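Zerkstead bench sorting - README

Draft, written between shifts. Ask on the floor if something is off.

What this is
Notes and logs from the returns bench at Zerkstead, where mixed small stuff (switch plates, adapters, gears, phones) gets sorted for repair, reuse or scrap. Used to be all by hand. Since April the Trakine arm does part of it.

Contents
- logs/ - 141 sorting runs, one file each
- notes/ - what people at the bench wrote down, unedited
- shifts.csv - who does what now vs. before, by role, no names
- labels.txt - item classes, 50 of them, some overlap (sorry)

What changed for people
Less reaching and bending over bins. More watching. Two of the sorters moved to the test station and like it, one asked to go back. Breaks are now staggered so someone is always near the stop button. The pace argument is still open - the arm was set to 100 items an hour and people felt they had to keep up with it. Turned down in v3. Notes got a lot calmer after that.

Still done by hand: anything with cracked glass, anything in a bag, final call on breakers. Tanabe line does it differently, dont mix their files with ours.
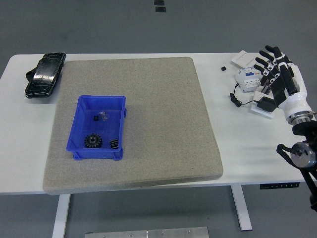
Cables are the other sore point. Thin ones get logged as "other" way too often, and then a person has to re-sort at the end of shift. That time is NOT in shifts.csv yet. Should be, it's real work.

Known problems
- runs 1 to 3 have no end time
- "adapter" and "charger" used for the same thing
- night shift notes are thin, they were short staffed
- Ikby export drops the comments colum

Use
Internal training and planning. Not for rating individual workers, that was agreed before logging started.

To do: re-sort times, merge the adapter labels, ask nights for more notes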